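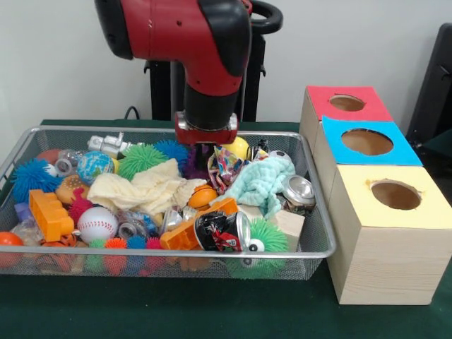

Puffer balls, soda cans and one block of wood, sharing a basket.

The Toy Basket Problem, and What to Do About It

Every home with a child in it has a basket like this. It starts out as the ball basket. By May it holds balls, a dish towel, a crushed can and a cookie you can't eat. My own was bought to "keep things simple," and I have been sorting it ever since.

A few things that work at our house:

Take the trash out first. Crushed cans go to recycling before you touch a single toy. It's quick, and you get to feel you've started.

Pull the cloth next. Towels and scraps of fabric spread out and hide whatever is under them. Once they're in the wash, the pile usually turns out to be a third smaller than it looked, which is either cheering or annoying depending on how long you've been putting it off.

Sort by how you clean it. I used to sort by color, which looked lovely until bath time. Now the spiky rubber balls go together in a sink of warm water with a squirt of dish soap, and an old toothbrush does the bits between the spikes. Foam stress balls get a damp cloth only. They drink water and give it back to you later, on the couch. Plush goes in a pillowcase, tied shut, on gentle.

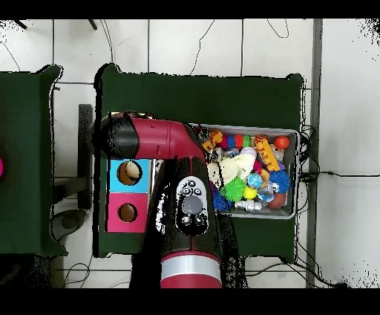 Give the toys with a job their own spot. A shape sorter dropped in with the balls loses its shapes within the week, and then it's just a box with holes. Same goes for building bricks. Keep them out on the table or on a low shelf, and let the bin be for things that can be thrown in from across the room, because they will be.

Wire or plastic? Wire mesh lets damp toys dry and lets crumbs fall through to the floor, where you can pretend they came from somewhere else. A plastic bin wipes clean but hangs on to every drop, so dry things properly first.

Set a limit. My neighbor Debora Santoro allows 100 toys in the whole house and swears she is at 134 and falling. I go by the rim: if it sticks up over the edge, something leaves.

Do the whole job again in a month. Sooner if you have a dog.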